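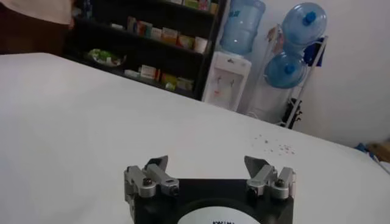

So the lab tour at Oveto finally happened, and the bit I keep telling people about is the fault! Florin Nedelcu was showing us their table-clearing demo (the software is called Lollow, don't ask me why) and he'd got as far as the grip settings when the arm just stopped. Red message on his laptop, total silence, eight of us staring at it.

Florin scrolled back through the log and found a bad force reading on cycle 2,118. The arm is set to freeze if that number jumps, and it had jumped a lot. He made us all step back behind the tape before he touched anything, which I liked. Then a restart, a long wait, and a second freeze 129 cycles later, long after our coffee. 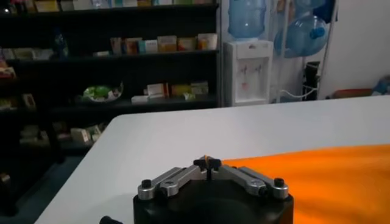 The gripper beside the orange cloth, with a sliver of orange between the fingers.

He suspects a worn cable and is swapping it in September. I'd go back for that!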